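Email List Decay on a Small Store, Measured
July | by Tanveer Swati

I run the newsletter for Dullton, a store that sells plain clothing and ships from one room. The list has 4,000 addresses. I wanted to know how many of them still do anything.

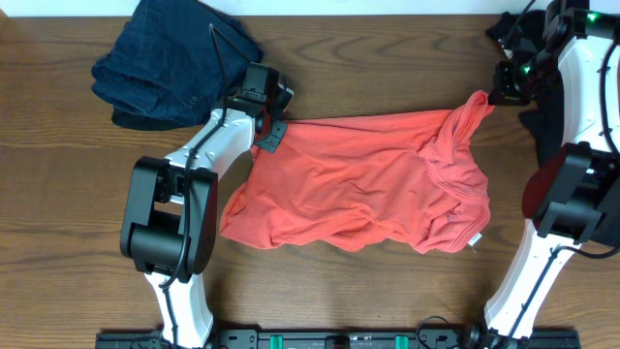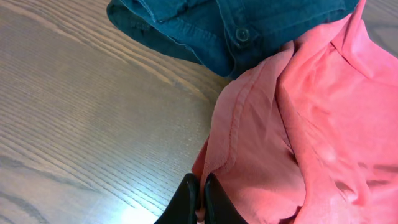
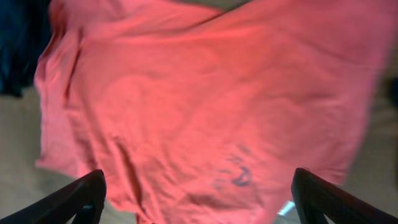

The open rate is the number most tools put at the top of the report, and I have stopped using it. Several mail programs load every image in advance, so a message counts as opened before a person has seen it. Clicks are better, though link scanners at larger companies inflate them too. I filter out any click that lands within 5 seconds of delivery.

With that filter on, some 2,000 addresses had clicked at least once in the past year. The other half had not. I moved the quiet half to its own segment in Skimeo and sent it 3 messages over a month: a normal issue, a short note asking whether to keep sending, and a final notice with one link to stay on the list. Anyone who did not use the link was suppressed — not deleted, so the purchase history stays attached to the record.

Two problems came up. Skimeo counts a suppressed contact toward the billing tier until it is archived, and archiving is a separate step on a separate page. Also, a few regular buyers never click anything. They read the subject line and type the store address by hand. Morena Pagano pointed this out after the first pass, and I now exclude anyone with an order in the past year before the segment is built.

Complaint rates I will cover separately, once the Sunday send has gone out under the new rules. I have also changed the signup form to ask for confirmation by email, which will slow growth and should reduce mistyped addresses.

Recent posts
Coupon Codes and Double Counting
Moving Order Data Out of Bruva
What a Welcome Email Should Link To
Survey Replies by Time of Day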